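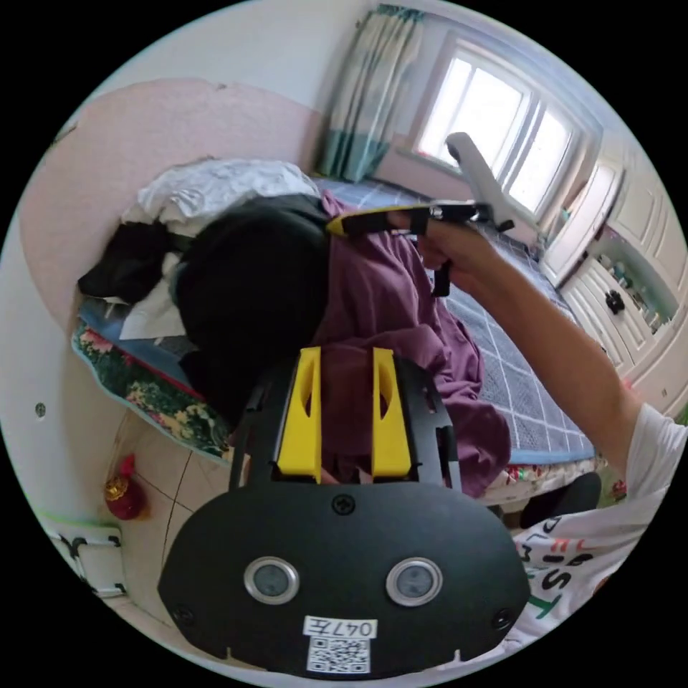 Vemside, 19/07/2026

Hello all,

Replying on the list so that everyone who delivers or advertises with us has the same answer. Villads's message is quoted first and my reply follows.

> From: Villads Kirkegaard
> Subject: Leaflet weights and the Matau round
>
> Three things before the next drop.
>
> The Dumitrescu furniture leaflet was a folded A3 on heavy stock. With the Hislow paper and two other inserts, each set was too thick for the older letterboxes on the Matau round, and I had to push the leaflet through separately. That made it a much longer evening. Can we have a limit on what one advertiser can send?
>
> Second, the bundles came strapped in lots of different sizes. I would like them all the same so I can tell what I have left.
>
> Third, are we still putting inserts through doors with a "no junk mail" sticker if the Hislow paper is going in anyway? I have been leaving them out, but Cameron's note from December reads as if we should include them.
>
> Villads

Thanks, Villads. Taking these in the order you raised them.

**Weight and size.** From the next drop, no single insert may be larger than A4 when folded, or more than 14 grams. The Dumitrescu piece was well over that. I have spoken to their shop and they are happy to go to a single A4 sheet, printed both sides. They asked whether they could have two sheets instead, and I said only if they pay for two inserts.

If something over the limit still reaches you, don't deliver it. Put it to one side and let me know the same day so I can ring the advertiser.

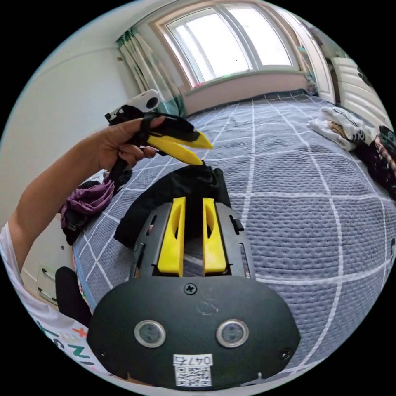 **Bundles.** The printer can strap in 500s or 400s at no extra charge. I have asked for 400, as the larger bundles are awkward to lift out of a small car. The last bundle for each round will be short, and it will have the number written on the top sheet. Advertisers who print elsewhere need to do the same. I will add a line to the booking form, but please mention it if you are talking to any of them before then.

**Stickers.** You have been doing it correctly. A sticker that says "no junk mail" or "no circulars" means the Hislow paper goes in on its own, with no inserts. If the sticker also says no free papers, nothing goes in at all. My December note was badly worded and should be ignored. I will send a new one with the round sheets.

Addressed items are different and always go through, but we only have those when the Matau garden centre sends its vouchers. 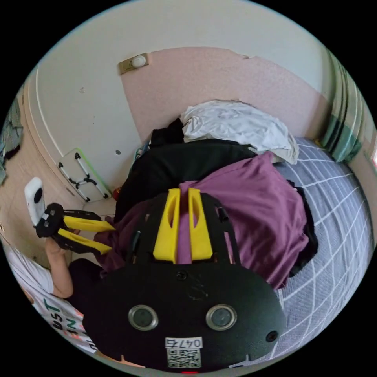

**Booking dates.** This one is for the advertisers on the list. Artwork has to be with me 9 working days before the drop if we are printing it. If you print your own, the finished leaflets need to be at the Vemside unit two working days before, by noon. Last time one lot came in the evening before and had to be collated separately, and I will have to charge for that if it happens again.

Please send artwork as a PDF with the fonts embedded and 3mm bleed on all sides. Word files take me a long time to put right and the result is rarely what you wanted. Photographs taken from your website are usually too small to print well, so send the originals if you have them.

The rate per thousand is unchanged for the rest of the year. The discount for booking three drops together still applies, but they have to be consecutive.

One question back to Villads: do you want the new houses behind the Matau school added to your round, or shall I offer them to someone else? They are not on any sheet at present. I need to know before I order the paper.

Regards,
Cameron Dow
Hislow distribution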